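Griseo housewares swap moves to bigger hall in April

The Griseo spring swap is getting a new home. Organizers said the yearly kitchen and housewares exchange will move to the old Kaewmanee furniture showroom next month – more floor, more parking, doors at 9 a.m.

Last year's swap drew 594 people into a space meant for a lot fewer. Lines out to the street by mid morning. Some gave up and went home.

"We heard about it for weeks," said organizer Antigoni Vlachopoulos. "People had boxes of dishes in their arms and no place to set them down."

Rules stay mostly the same. Bring clean, usable items, trade them for tickets, spend the tickets on what you like. Baskets, trays and bowls are still one ticket each. Small appliances go up to 6, after complaints that the good blenders were gone in the first ten minutes.
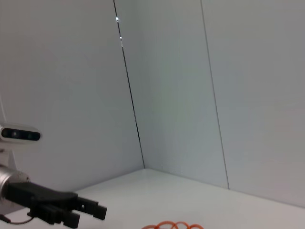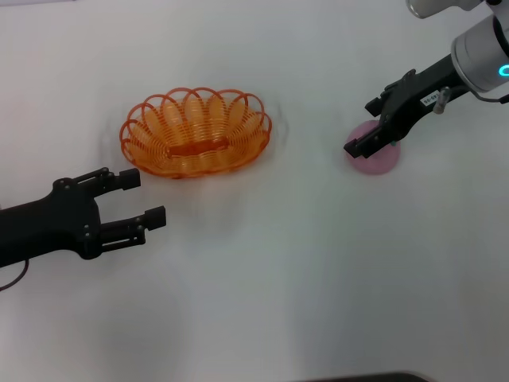 No glassware with chips. No knives unless there in a block or sheath. Mattresses and car seats will be turned away at the door, same as before.

New this year is a repair corner run by Ingvar Lund, who fixed lamps at last fall's street fair. He'll take loose handles, frayed cords and wobbly chair legs, first come first served, until 1 p.m. Parts are extra – cash only.

The showroom has been dark since the furniture store closed. Owner Bent Damgaard is letting the swap have it free for the day but wants it swept and locked by 5.

Entry is free. Tables for larger donations cost $17 and have to be booked ahead, and almost half are already taken. Sign up sheets are at the Griseo library front desk.

Anything left over goes to the thrift shop on Duvix Street, which will have a truck out back from 3 p.m. on. Vlachopoulos said dropoffs the night before wont be accepted, the side door will be locked. Parking is behind the building, enter from Duvix.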